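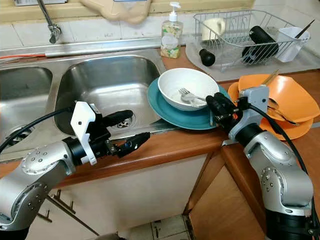 Double sink with the rack and drying mat set up on the right side.

How to Wash a Small Load of Dishes by Hand

Posted February 14, 2018

A double sink makes hand washing easier if each side has one job. These are the steps we use for a small load: a few bowls, plates, a mug, a water bottle and the forks and spoons. It takes a little setup, and most of that is clearing the counter.

What you need

Dish soap in a pump bottle
A scrubbing brush or a sponge with a rough side
A wire dish rack and a drying mat
A utensil holder for the rack
A clean dish towel

We wash with Ollo liquid soap and a Lirnlow brush, but any brand will do.

Step 1. Set up the counter

Lay the mat flat beside the sink and put the rack on top of it. Keep the soap between the basin and the rack, where you can reach the pump with either hand. Hang the towel out of the splash zone. Move anything that plugs in.

Step 2. Scrape and sort

Scrape food into the trash, not the drain. Check that the strainer is seated in the basin. Sort into glasses and mugs, then bowls and plates, then utensils, then pots. Wash in that order so the water stays clean longer. Take lids and caps off bottles.

Step 3. Wash

Use warm water, 105 degrees F if you like to measure. Put one pump of soap on the brush. For a bowl, hold it by the rim and tip it toward you. Scrub the inside first in circles, then the rim, then the outside and the foot. The foot is the ring on the bottom, and it holds more grease than you would expect. 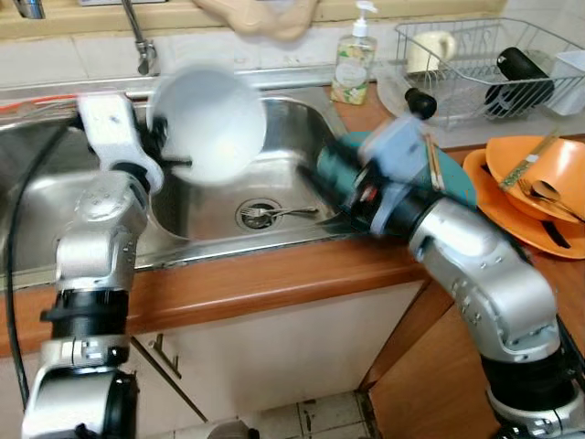

Forks get done one at a time. Run the bristles between the tines from both sides. Wooden chopsticks and spoons can be scrubbed like the rest, but don't leave them to soak. Sharp knives stay on the counter until you are ready to wash them.

Dried egg or oatmeal will need a soak. Fill the dish with warm soapy water and leave it for 5 minutes. Stuck rice may take longer.

Step 4. Rinse

Rinse under a thin stream and let the water run off before you move the piece to the rack. Fill bottles halfway, shake and empty them twice. If you still smell soap, rinse again.

Step 5. Rack and dry

Stand plates on edge with a gap between them. Bowls and mugs go upside down. Utensils go in the holder with the handles down, except knives, which go point down. Small parts such as caps can dry on the mat.

Step 6. Clean up

Empty the strainer, wipe both basins and dry around the faucet. Hang the mat up once the dishes are put away. Ours is a Groretti and goes through the washing machine every 7 days. Rinse the brush and stand it with the bristles up.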